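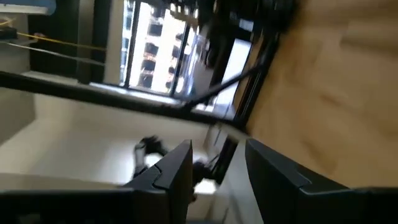 Daylight and a black window frame at the Kollico workroom, with a tall white building outside.

News > Company News > Press Releases

Filed under: Storage and Small Furniture

Kollico Presents the Morholm Shelf and Its Colored Bottles

30/06/2019

Kollico, a maker of small furniture and storage articles, is pleased to present Morholm, a low shelf which stands directly on a table. It is offered together with Pellon, a series of translucent bottles for keeping small things in order. Both products will be in the shops from October.

The Morholm shelf has a black metal frame with thin legs and a light wooden board. The space under the board stays open, so light can pass through and the table below can still be used. The shelf is intended for homes and small workshops where the wall is already full, or where drilling in the wall is not allowed.

"Many of our customers have a good table and too many little objects on it," said Rajeshwari Suvarna, head of design at Kollico. "We wanted to lift these objects up by one level, and to let people see the colors when they sit down to work."

The Pellon bottles will be sold in teal, pink and yellow-orange. Because the walls let the light through, the bottles look different during the day, and they are most beautiful with a lamp or a window behind them. They can stand in a row on the shelf or be kept on the table near the hand.
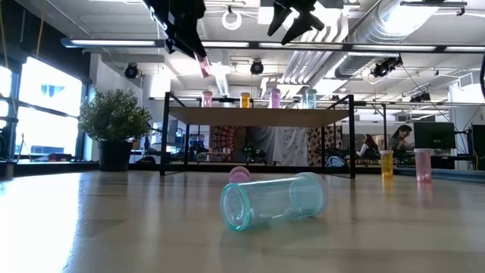 Tested on a Working Table

Before deciding the final height of the board, the company tried 17 versions of the shelf. The workroom table has a glossy wooden top, and it was used for all the trials. The team put the bottles up, took them down again and changed their order many times, in the same way as a family or a small studio would do it.

"A shelf of this kind must be easy to reach from a chair," said Lachlan Cartwright, who is responsible for production. "In the early versions the board was too high. We made it lower 2 times, and after this we were satisfied."

The first production is 1,000 shelves. The bottles are packed in sets of four, and it is also possible to buy them one by one. A longer shelf with the name Ambrose is in preparation, and its details will be announced separately.

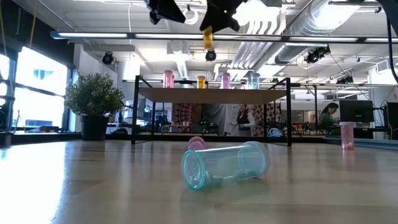
Morholm shelf with four pieces on the board, and further pieces in teal and pink on the table.

Shops which wish to order the Morholm shelf or the Pellon series for the autumn season are kindly asked to contact the Kollico sales office. Samples of the colors can be sent on request.

Products | Press | Shops | Contact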